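Garage & Workshop > Older Cars > Cleaning and Storage

Getting an older car ready for a local show

By Shakuntala Negi

These tips are for people who own one older car, keep it in an ordinary garage and take it to two or three shows a year. I have prepared my own Rumton sedan this way for 13 seasons. It has never been a trailer car, so everything here assumes you will drive to the field and drive home again.

Start a week ahead

Do the messy jobs first. Wheels, wheel wells and door jambs throw dirt everywhere, and you don't want that on fresh wax. Use a separate bucket for the wheels and keep it separate for good. Mine has a stripe of red tape on the handle.

Wash the body from the roof down. Two buckets are enough, one with soap and one with plain water to rinse the mitt. Change the rinse water when you can no longer see the bottom. On cars with old single-stage paint, some color will come off on the cloth when you polish. A little is normal. If a lot comes off, stop and check how thin the paint has become on the edges and the hood ridge.

Dry the car with clean towels, then open the doors, hood and trunk and leave them open for an hour. Water sits in the trunk channel and under the window trim for much longer than you would think. A leaf blower on low works well for mirrors and badges.

Chrome and trim

Light rust spots on chrome will often come off with crumpled aluminum foil dipped in water. Rub gently and wipe as you go. Do not try this on painted plastic trim or on anodized aluminum. For anodized parts, use car soap and a soft toothbrush, and leave it at that.

Mask rubber seals before you polish next to them. White residue in black rubber is hard to get out once it dries. If it's already there, a pencil eraser takes most of it off.

Small parts and badges

Take small parts indoors if the garage is cold. I do most of my badge and knob cleaning in February, well before the first show, and the paste I use goes stiff below 49 degrees. Put an old towel down first to protect the table. Lay the parts out in the order they came off, with their screws beside them, and take a photo with your phone before you touch anything else.
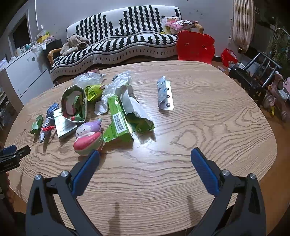
A wood table with plenty of room, by the couch.

Paint-filled badges need care. Wipe them with a damp cotton swab and let them dry before deciding whether they need new paint. If they do, thin the enamel slightly, let it flow into the recess from the tip of a toothpick, and wipe the high spots with a cloth pulled tight over a flat piece of wood. Wait a full day before refitting.

Inside the car

Vacuum with a brush attachment, seats first and carpet last. Slide the front seats all the way forward and then all the way back. Lift the mats too, and feel the carpet underneath for damp.

Vinyl seats want mild soap and water, nothing glossy. Shiny dressing makes the seat slippery and picks up lint on the drive over. For leather, test any cleaner under the seat edge and leave it overnight. Cracked leather should get conditioner in two thin coats – one thick coat just sits on top and comes off on your clothes.

If the car smells musty, leave an open box of baking soda on the floor for a few days. Check the heater box for leaves as well. That was the cause on mine.

Under the hood

Unless the engine is very greasy, skip the hose. Cover the distributor, the coil and the air intake with plastic bags, spray degreaser on a rag and work by hand. Wipe down the hoses, the wires and the battery tray. A clean battery tray gets noticed more than polished valve covers, at least by the judges at the Plirnach meet.

What to pack

Two clean towels, a quick detailing spray, glass cleaner, a soft brush for tires, a screwdriver, a spare fuse set and a piece of cardboard to put under the engine. Bring drinking water. Keep the registration and any history papers in a flat folder so they don't curl in the sun.

My whole kit fits in one Munshi canvas bag and cost roughly $75 to put together over the years.

On the day

Leave early. Our field at Sustby is 36 miles from my house, and I like to be parked before 8 a.m., when the grass is still wet and the bugs on the grille are still soft. Bugs come off with a wet towel laid over them for five minutes.

Wipe the tires after you park, as grass clippings stick to the sidewalls. Do the glass last, inside and out. Wipe up and down on the inside and side to side on the outside – then if you see a streak you know which side it's on.

Let the car cool before you use any spray on the hood. When you get home, wipe off the dust before putting the cover on, or the cover will rub it into the paint.

Contact | Copyright Shakuntala Negi | Back to top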